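August, notebook, bench 2

Backpack packing, continued. Using the orange and teal pack from now on. The Broltley one has a flap that falls back over the opening and I was spending the whole morning on the flap.

Items on the list: power bank, pencil pouch, water bottle, folded shirt. Power bank goes in first, against the back panel, long side down. Maarten Peeters wants it in the front pocket so people can reach it on the train. Fine for people on trains, but the pocket zipper sticks. Left it as is and wrote his version down as variant B.

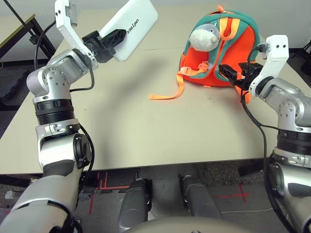
Power bank and orange pack, big beige table.

Set a limit of 300 seconds per pack, with 60 to reset the table. 6 packs before lunch, 52 in the log so far. Times are in the Arance sheet, second tab. Don't sort that tab, the formulas break.

Straps need a rule. If the shoulder straps are left lying any old way, the webbing ends up under the bag and the buckle digs into whatever is beneath it. Mesh side and straps should be checked before each start, webbing pulled straight, buckle clear.
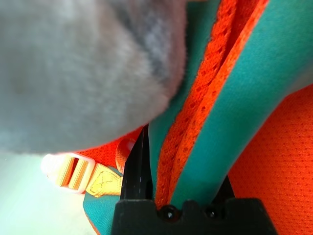 Same goes for the carry loop at the top. Pull it upright at reset or it folds into the opening.

To do: order a second power bank, ask Qudah about a replacement zipper pull, write up variant B properly. Maarten has the label tape.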